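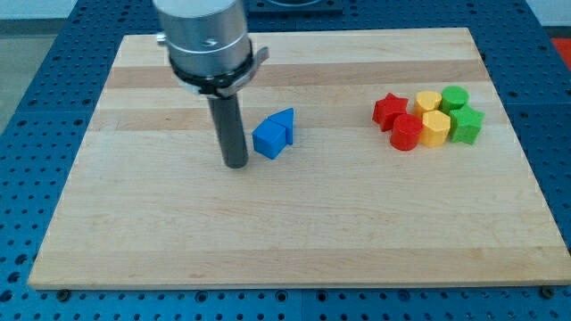

Zistmont Soft Shape Blocks

Foam blocks for building, sorting and learning first shapes. The set comes in strong single colors: blue, red, yellow and green. Every block has one color all the way through, so a small scratch does not show white inside.

The shapes are different in each set — cubes, cylinders, hexagons, stars and some pointed pieces for roofs. The surface is matte and a little soft, and the blocks make almost no noise when a tower falls on the table.

Set contents: 35 blocks, 2 cotton bags
Material: closed-cell foam, not painted
Age: from 2 years, with an adult near

Cleaning: wipe with a damp cloth and mild soap. Please do not put the blocks in the dishwasher or leave them on a radiator, they can lose their form. Do not store heavy things on top of them.

Single replacement blocks can be ordered by color and shape from our Irberg warehouse. The larger set of 60 blocks will be again in stock in August.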